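Visit to the Gulteck demonstration hall, Ullness
Group report, Practical Automation module, Brestside College
Friday, June 6, 2025

3. What we saw

The coach got us to Ullness 18 minutes late, so the welcome talk was shortened, which the group bore bravely. We were given visitor badges and a leaflet, and told not to step over the rails.

The first stop was the packing cell. It lifts cartons on to a pallet and has, according to the leaflet, a cycle of 598 cartons a shift. We watched it do a small part of that. It is very good at cartons. Somebody asked what happens if one arrives upside down and was told that they don't.

The second stop was the one most of us chose to write about. Gulteck calls it the Ogura bench, and it is where people show the machines how to do small household and office jobs. A person holds a gripper in each hand and does the job with those instead of fingers, and the recordings are used later for training. On the day, the job was a little whiteboard on a table. We had expected something more dramatic, and a few of us had charged our phones specially.

It is harder than it looks. Each of us was allowed a short turn with a spare pair of grippers, on a practice table with a plastic cup. You lose all feeling in your fingertips and begin to hold your breath for no reason. My own cup went on the floor twice. Our guide said the target for the bench is 230 good recordings per task, and that a good recording is mostly a dull one — no hesitating, no second tries, no waving at classmates.

4. What we learned

Our module notes treat gripping as a matter of force and friction. At the bench it was just as much about cables, because they follow your arms everywhere and want to be involved. We would add a paragraph on cable routing to the design brief for our own project in December.

We also noted that a demonstrator's work is tiring on the shoulders. Question 2 on our visit sheet asked whether automation removes repetitive tasks. We have answered "eventually".

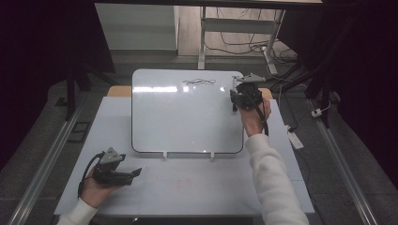
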